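2021-02-15, workshop, morning

Cold start. The radiator under the window has gone back to making the kettle noise without providing the kettle heat.

Main job is still the lighting plot for the Lulliven tattoo. The arena plan from Gunham came in on Friday and the saluting base has moved again. It is now on the side where we had hung all our front light, so the guest of honor would be lit beautifully from behind, like a saint or a burglar. Anong has redrawn the south truss and swears it is the last time. She swore that in November too.

Pipes and drums want the full width for the march-on. The gun crew wants the same width, nine seconds later. I have asked Darius to put both on one sheet of paper and make the two band managers look at it together.

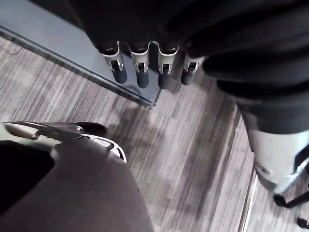
*Fingers, from above. Black sleeve top right.*

### Ticket scanners

Melaniia ran the gate test with the Anghel handhelds. Results:

- Printed tickets: fine.
- Phone tickets: fine if the screen is turned up, hopeless if not.
- Anything folded across the code: no. People will fold them. People fold everything.
- Two of the handhelds lose the network when you walk behind the grandstand mock-up, so the real grandstand should be a treat.

She wants a paper list at each gate as backup. Liviu thinks paper lists are defeatist. Liviu was not at Bodau the year the network went down and we let in a whole stand on trust and good manners.

Concession layout is with Javiera. She has moved the snack counter away from the performers' entrance, after last time's collision between a line for chips and a column of cadets. The cadets held formation. The line did too, to be fair.

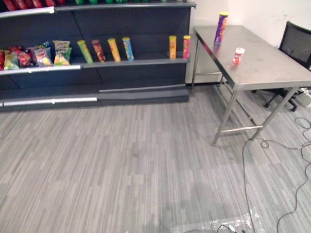 ### Sound, and the commentary box

Tried the delay towers on the new settings. The far stand now hears the announcer as one man, down from three. Brass still arrives late at the top rows. I can fix that or I can fix the lone piper, and the piper is what they pay for, so the brass can be a little late.

The commentary script is four pages too long. It includes a full history of the regimental goat. I like the goat, but the drill team will be standing at attention for all of it, and somebody will go over. Marked my cuts in pencil and left it in Darius's tray, under something else, where he may find it by spring. 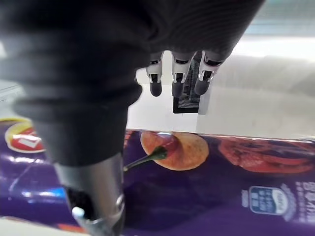
Radio channels next. Stage management keeps channel 2, gates go to 4, and the parking people get 9 all to themselves because of how they talk. Need to print the cards and tape one inside every headset case. Old cards still say channel 3 for medical, which was changed, so pull those first.

Still open:

- Anong to confirm truss weight with Gunham before they order anything
- swap batteries in the two bad handhelds and walk the grandstand again
- ask who is feeding the goat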